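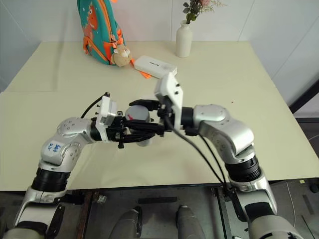 Home
Opinion
Archive

The arms took the lids. What do we get?
By a packer at Nitwood
May

I pack jars at Nitwood. Since the two Ulix arms came, I mostly watch a pair of grippers handle them. My wrists feel better. My pay is the same, and I talk to fewer people. 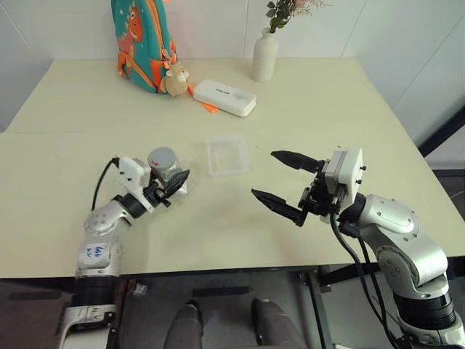 What changed

We were nine at the bench. Now two of us watch. Management calls that freed time, but no one has asked us how to use it.

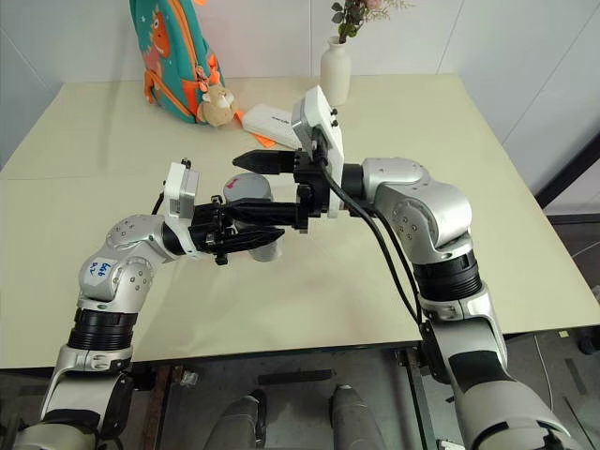
What I want

Train us to set the arms up, and pay us for it.

Comments

tilahun80: Same at our plant.

Plotance: Who fixes them at 3 a.m.?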